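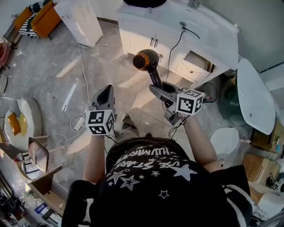

How long should I wait after stump grinding before I plant a new tree in the same place?

Wait one full growing season if you leave the grindings in the hole, or plant the same month if you dig them out and fill with clean soil. The fresh chips take nitrogen from the ground while they rot, and a young tree will go yellow in that mix. My own hole took 41 bags of topsoil, so look at the price of a bulk delivery first.

More from the asker: we had a big silver maple removed in October. The quote from Rernen was $2,000 for the tree and $323 extra for the stump, and we paid both. Now there is a pile of chips where the trunk was and I would like to put a serviceberry there. The neighbour says I can plant on top. Is he right?

2 answers

Baldursdóttir
Your neighbour is half right. You can plant on top, but the ground will sink when the chips break down, and the tree will sink with it and start to lean. I did this with a small plum on our street in Skaltomden and had to lift it again after two winters. If you can move the new tree even a metre and a half to the side, do that. The old roots are still under the lawn, but you can cut through the thin ones with a sharp spade.
Also ask how deep they have ground it. Many crews stop a little below the grass, which is fine for lawn and too shallow for a tree. Dendura came back to ours and went deeper for $275 - I thought it was a fair price, though I did not ask anyone else.
Keep the chips. They are good on a path, or around old shrubs if you don't mix them into the soil.

Guest
just put lots of fertilizer, mine is fine. cedar hedge though not serviceberry

Asker's comment: Thank you both. I will check the depth on Thursday with a steel bar and decide then about moving it over.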